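Grasp planning for tilted mugs: report of the second project period
Group members: Miyuki Sakamoto, Abdelkrim Ghoneim, Trinh Âu
Supervisor: Ingrid Blackwood

3. Changes in the planner

In the first period our planner, which we call Badawi, treated every mug as an upright cylinder. It looked for the axis in the point cloud and closed the fingers across the body. For upright mugs this was sufficient. When a mug lay on its side or leaned on its handle, the fitted axis was often wrong, and the motion planner then rejected the goal or moved the hand too low over the table.

We therefore added a second type of grasp, the rim grasp. One finger goes into the opening and the other stays outside, so that the wall of the mug is between them. The rim is found first, as an ellipse in the depth image, and the handle is used only to remove candidates where a finger would touch it.

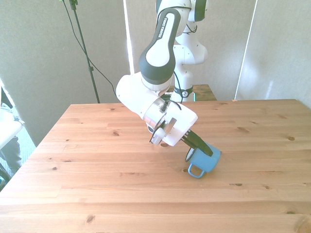 The candidates are sorted by a score with three terms: the angle between the hand and the wall, the distance to the table, and the distance of the arm joints from their limits. Trinh wrote the scoring as a separate node, so the weights can be changed without starting the controller again. This saved us much time in October.

The approach is made in two steps. The arm goes to a pose above the rim, and the last part is a straight line with low stiffness. If the measured force becomes too high before the fingers close, the arm goes back and the next candidate is tried.

4. Results

We ran 149 trials with the new planner. In 31 of them no grasp was achieved. Of these failures, 25 came from perception – mostly the inner wall was missing in the depth data – and six from the motion planner. We did not repeat the trials with the old planner under the same light, so a direct comparison is not possible.

5. Open points

The code still assumes one mug on the table. Huia Dunstan from the Javen group proposed to use her segmentation before our rim detection, and Abdelkrim has started to write the interface.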